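Monday, October 1, 2018
Torkmont teardown bench, unit 12

Case open, side panel off, board still in place. Work order for this one is CPU, memory, then supply. The supply stays in until the board connectors are clear – on the last unit we pulled it first and bent a header pin doing it.

Board is a green Dell. Cooler is off, heat spreader exposed, processor still in the socket. Faint scuffs on the supply housing and a few dust marks, nothing worth logging as damage.

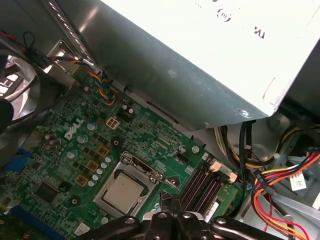 Esben Holst would test the supply before anything is unseated, and wants the 12 V rail reading written on the housing in marker so that Resgate can't send it back untested again.

Agreed, from the next unit on. Added to the sheet.

Memory: work the latch tabs outward first, then lift straight. Do not rock the module along its length. Asadi trays only, label side up – the Kakier trays are 8 mm too short and the lid presses on the end chips.
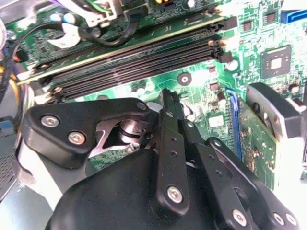 Modules go to the tester in slot order, uppermost first, and the slot goes on the label. Time limit per case is 420 s, excluding screws. Bin 69 is for boards with socket damage only; two good ones were in it this morning.

Open: thermal paste wipes are low. Ask Mojtaba Rezaei which part number he ordered in April.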